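Search tips... Search Go

Okay, so a few things I've picked up about recording pick-up demos of small metal stuff, mostly keys. I've been at this since September, first on my own and then with Omolara Obi checking my episodes, and she is much pickier than I am (in a good way!).

Start with your object pile. Keys that overlap a little are worth far more to the learner than keys laid out in a row, so drop them and leave them. I used to tidy mine up before every take and ended up with 200 demos of what was basically the same grab. Binned the lot.

Come down slow for the last bit. I open the fingers all the way well above the table, line up, and then creep. If you're still opening while you descend, the policy learns to do that too, and it'll plow into whatever is next to the thing you want.

Grab the head, skip the blade. The blade is thin and slides around, and the head gives the fingers something to close on. If the head is underneath another key, go for the top key first and say so in the task label. "Pick up the key" is a lousy label when there's more than one. I write "top key" or "key nearest the plate" or whatever fits.

Leave other stuff on the table! My first set, the one I called Covlow, had nothing on the table except the target, and it went to pieces the moment I added a dish. The next one, Nurberg, has 1,806 episodes with clutter in nearly all of them and it's been so much happier.

Move the lights around in the simulator too. I change the shadow direction every 47 takes – no magic in that number, it's just how long my playlist is.

Keep your failed takes, but in their own folder. Ghada Kanaan talked me into this one and I grumbled for ages, then used them to train the little success checker, and now I'm a convert.

And please, please name your folders before you start. I have one called "new new keys final" and I'm scared to open it.

Next up is handing over from one grasp to another, which I'm still pretty bad at – I'll write it up once I've got a set I'd let Omolara look at.

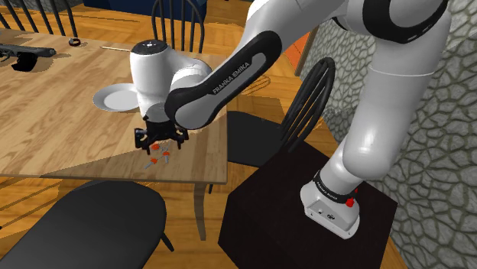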